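Jan 20, 2022
Gripper notes, kitchen counter session

Kettle on, notes while they're fresh. Plan for today was to get a proper comparison of the pads on the hand-held grippers (ridged blue ones, all of them) on things that aren't nice machined blocks. Margarida wanted soft and crumply stuff and I wanted packaging, so we did both, and then argued over lunch about whose objects were meaner. Views from the gripper cameras:
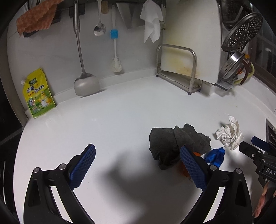
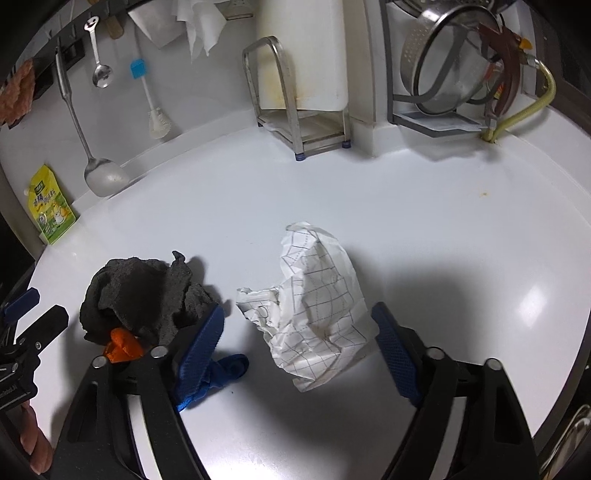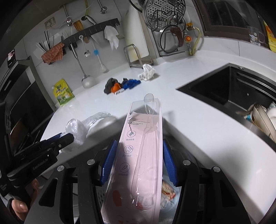 Wrist views at the counter: jaws open, then the crumpled grid paper between the pads, then the toothbrush card held up.

Right, paper first. I went in expecting it to be dull and it was the most interesting thing we tried. If you come down with the jaws wide you push the whole lump flat and then there's nothing to pinch, so the trick is to close halfway on the approach and let the pads meet a fold. Margarida got the hang of this much faster than I did! I kept overshooting and scraping the counter, and the serrated bottom edge of the pad makes a horrible little noise when you do that.

Cloth is easier, as long as you don't get greedy. One good pinch on a ridge and up it comes. Going for the middle of the bundle just drags it along – I did that over and over before I changed my angle.

The toothbrush card I liked a lot. Cardboard backing with a clear blister on the front, so one pad is on something flat and the other is on something shiny and curved, and I'd bet Driss a coffee it would twist. It didn't twist much. Squeeze too hard and the blister creaks, though, so whoever sets the closing force on the motorised version needs to be kind to it. We have the limit at 40 N in the config at the moment and I think that's too high for anything with a blister. Writing that here so I can't pretend later that I forgot.

Cameras. The wide lens is brilliant for seeing both fingertips and the wall behind at once, and I wouldn't go back to the narrow one. Shiny things are still a nuisance (spoons especially, they flare). Exposure was left on auto for all 13 takes and I want it locked next time. Driss reckons the shadow from the jaws matters more than the flare when you're close in – he may well be right, it's a big soft grey thing right where you want the detail.

Trigger feel: Margarida says hers has a dead patch just before the pads touch. Mine doesn't, or I've stopped noticing it. Swap handles tomorrow and see.

To do
– drop closing limit, retry the blister card
– lock exposure, same objects again
– ask Vilteck if they do the pads without the serrated edge
– copy takes to the Mendov drive (795 is the last folder number used, carry on from there)
– Driss to look at the wrist mount screws on my unit, one is working loose again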